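Drelthorpe House Residents' Association
Minutes of the Kitchen Meeting, October

Present: Kátia Barbosa (chair), Remo Plattner (minutes), residents of the second floor
Apologies: none received

1. Minutes of the previous meeting
Approved without changes.

2. Counter layout
The chair reported that the counter has been rearranged as agreed in September. The toaster and the toaster oven remain side by side, and the wooden organizer box stands at the back near the tiles. Its drawer is to be used for bread and wrapped snacks. Fruit goes on the teal plate on top of the box. Residents asked that cut fruit be covered or eaten the same day. Agreed.

The large cutting board may stay out on the counter but must be wiped down after each use. 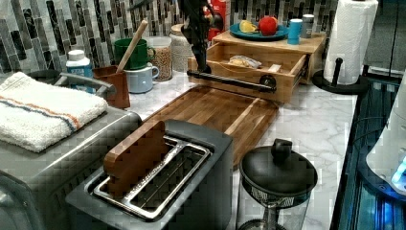 3. Toaster and toaster oven
Remo Plattner reminded residents that crumbs are to be emptied once a week. Toast should not be left standing in the slots. The two appliances are not to be run at the same time until the Coltovholm electrician has checked the outlet.

4. Kitchen fund
The balance stands at $1,286. The meeting approved $98 for drawer liners and storage jars, to be ordered from Frei. A request to set aside $700 for a new refrigerator was carried over.
Vote on the liners and jars: 5 in favor, none against.

5. Other business
The recycling schedule will be posted again by the door.

The meeting closed at 8:40 p.m.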